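**11/11/2025 - bench notes, student bimanual project (Abílio writing)**

Long one today, so I'm putting it all in one place before I forget which change went with which problem. Laurinda and Lourenço were on the arms, Leonilde was on the logging, and I mostly got in the way and asked for cables to be moved.

First job was the homing offset on the left arm, which has been bugging us since the last rebuild. Laurinda found that the shoulder zero in our config was still the one from the old mounting plate. Swapped it, restarted, ran the sweep. It now comes back to the same spot well enough that I've stopped fiddling with it (for this week anyway).

Then we went back to the nesting task, which is the one the class has to show in February: pick a bowl, put it inside another bowl, get out of the way without knocking anything over. Sounds like nothing, doesn't it! Belmiro wrote the brief and I do wonder whether he has ever tried it himself.

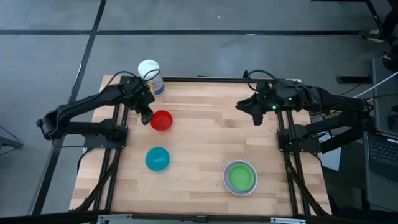 Our trouble with nesting has always been the grasp on the rim. Lourenço's version comes down steep, one finger inside and one outside, and it's lovely when the bowl is where you think it is. Mine comes in at more of a slant and forgives a bad position, but it tends to push the bowl along before it closes. We talked about which pair to use as the reference layout and settled on green plastic inside the shallow metal one, low on the right side of the table, with the red and the turquoise left over on the other half as the ones still to do. What I like about that layout is that there's a clear stretch of wood between the turquoise bowl and the nested pair, so either arm can come down there without having to thread past something. Leonilde has saved it as "Masau" in the layout list (don't ask me, she names them all).

Settings we ended on, so I don't have to scroll back through the chat:

- gripper close speed down to 15 on our slider
- close threshold 424, was far too high before and it kept squeezing after contact
- approach height 145 mm above the wood
- left arm waits at its park pose until the right one has let go

The wait is a bit of a cheat. Laurinda wants both arms moving together in the end and she's right, but I'd sooner have a slow one we can repeat in front of people. We can loosen it after Christmas.

Also had a go at the bigger stuff. The idea is that if the rim grasp is any good it ought to carry over to something taller with a thicker wall, and then we've got a second task for the price of one. Lourenço lowered the wrist and tried it from a couple of sides. The main worry is twist - with a small bowl you hardly notice if the fingers close a bit off square, but with a tall thing all the weight hangs off to one side of the grip and the wrist joint has to hold it.
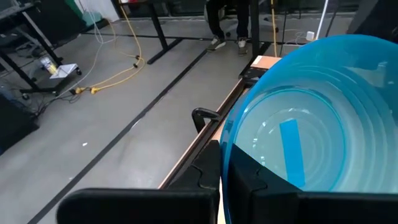

Do we need a separate grasp for tall containers? Not for now: we keep the same rim grasp and just change the approach height and the wrist angle, and only write a second one if the wrist motor starts complaining about load.

Leonilde's logger is behaving again, by the way. It had stopped at frame 1,925 on two long runs and we all blamed the disk, but it was a buffer limit she'd set herself while testing and left in. She's taken it out and put a warning in its place. I've asked her to write the frame total at the end of each log too, it'd save me opening the files.

Things still open:

- Right gripper fingers: check the screws before the next session, Laurinda thinks she heard a click.
- Belmiro to tell us whether the class demo needs one nested pair or two. It changes the whole timing plan.
- Cable loops over the wrists. They're fine at park but I don't love them when both arms reach for the middle. Lourenço wants to try a looser tie further back.
- The park pose on the left could sit higher.

Lourenço has the config on his branch, I'll merge it tomorrow morning once I've rerun the sweep on both arms.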